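Folding the wash, two grippers at a time

Sat 2 October

If you've walked past the Varnar workshop on a weeknight lately and wondered why the lights are still on, I can tell you. It's laundry. I went over expecting to write about the new bike stand and came home with a notebook full of T-shirts instead.

The person behind it is Henrique Tavares, who has been a member of the shop since it opened and who mostly used to build speakers. In September he got going on a pair of hand-held grippers, one for each hand, and he's been folding clothes with them at home ever since. You hold them, you do the chore, and the recordings go into teaching a robot arm to do the same thing later on. The arm is the part that lives at the workshop, bolted to the end of the long bench. He calls it Uson. The software that learns from the recordings is called Zenden, and I didn't get a straight answer on where either name came from!

I asked why he started with shirts and not something easier, like towels. He laughed and said he did start with towels, and got bored. "A towel only has so many ways to go wrong," he told me. "A T-shirt has sleeves."

I got to try it, of course – how could I not? It's a lot like eating peas with oven mitts on. You squeeze, you think you've got one layer of cloth, you've got both, and the whole thing comes up off the bed in a lump. My first shirt took me 6 minutes. Henrique does one in well under a minute, and he talks the entire time.

He does most of his folding in the bedroom, on top of the sheet, and he says the wrinkles underneath are good practice. The goal is 99 good folds of the same few shirts before he trains again. He had 90 when I visited, so by now he may well be done (I forgot to ask if mine counted, and I have a feeling I know).
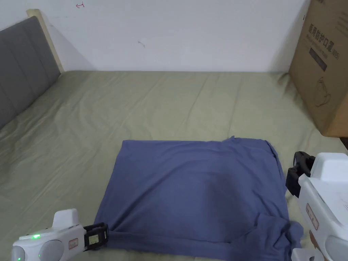

A blue-gray shirt on the bed at Henrique's place, partly folded, with a gripper on either side.

Uson itself is a slower story. I watched it go after a shirt on the bench and it managed the first fold and then patted the air next to the second one for a while. Henrique wants to redo the fingertips with softer rubber before he lets anybody judge it, and he's hoping to borrow time on the shop's good printer for that.

He'll have the arm running at the next open night, and the grippers will be out for anyone who wants a turn. Bring a shirt you don't mind seeing crumpled. The side door on Tan Street is the one that's unlocked.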